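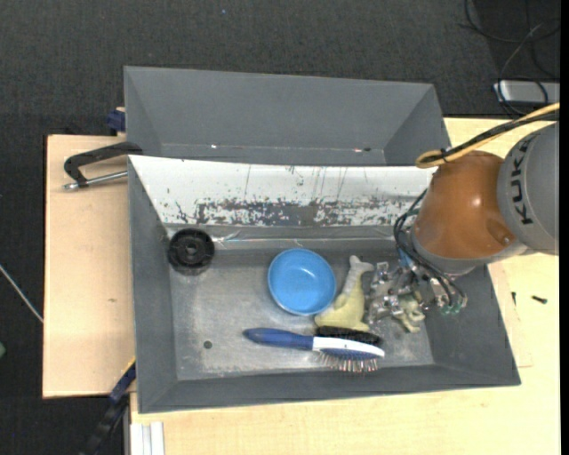 Perihan Öztürkmen's comment on our draft was that we had blamed the planner too early, and that a protective stop in the same wrist pose each time should have sent us to the hoses first. She was right.

4.2 Stops during bin picking

The Tamik cell stopped 5 times in 180 picks. Every stop came with the gripper low over the right side of the front bin and the last joint turned past 25 degrees. The log gave a torque limit error on that joint and no collision.

We lowered the speed and repeated the run on Friday. The stops remained. With the arm in manual mode we then found that one of the black hoses pulled tight before the joint reached its target - the slack was held back at a cable tie. The controller read the pull as contact.

The hose was refitted with more slack and the joint range was limited in software. 2 of the stops had left an object in the gripper, so the restart procedure now opens it only after the operator confirms.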